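We use cookies to remember your settings and to count visits. Accept / Manage

By Ute Lammers
March

Vivik folding table, after one winter in a small kitchen

I bought the Vivik from the shop Haberkorn in Drornberg when we moved to a smaller flat. Our kitchen is long and narrow, and the old table stood always in the way of the oven door. So I wanted a table that can become small during the day and big again in the evening.

The Vivik has two leaves, one on each side. With both leaves down it is a narrow shelf on legs, and I can pass with the laundry without turning sideways. With one leaf up we are two people at breakfast. With both up we were five at New Year, and my neighbor Saadet Sönmez sat at the corner and did not complain -- she is very polite, so I cannot say if it was comfortable.

Assembly

The instructions have 19 steps and almost no words. I needed one evening. Step 13, where the hinges go on, I did two times, because the left and the right hinge look the same until you hold them together. Put a small piece of tape on one of them before you start. The screws are good and did not become loose until now.

The surface is oiled wood. It must be oiled again two times in a year, and this is written only on the last page. A glass of red wine left a ring, but after oiling I find it only when I search for it. 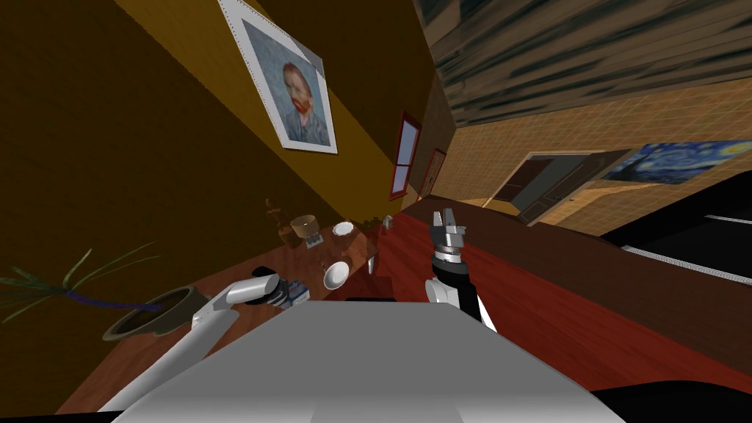 What I do not like

The leaf support is a simple wooden arm that you pull out by hand. If you pull it only halfway, the leaf holds, but it moves when you cut bread. Please pull it until you hear the click. Also the drawer is too shallow for a normal cutlery tray. I keep candles and the bottle opener in it.

I compared it with the Cunstead, which has wheels and a deeper drawer. In the shop it felt lighter, and one wheel did not want to lock. For me a kitchen table should stay where I put it.

I would buy the Vivik again for a narrow room. For a family with small children I am less sure -- the hinges are open underneath, and little fingers go everywhere. Haberkorn sells covers for them, but I have not tried these.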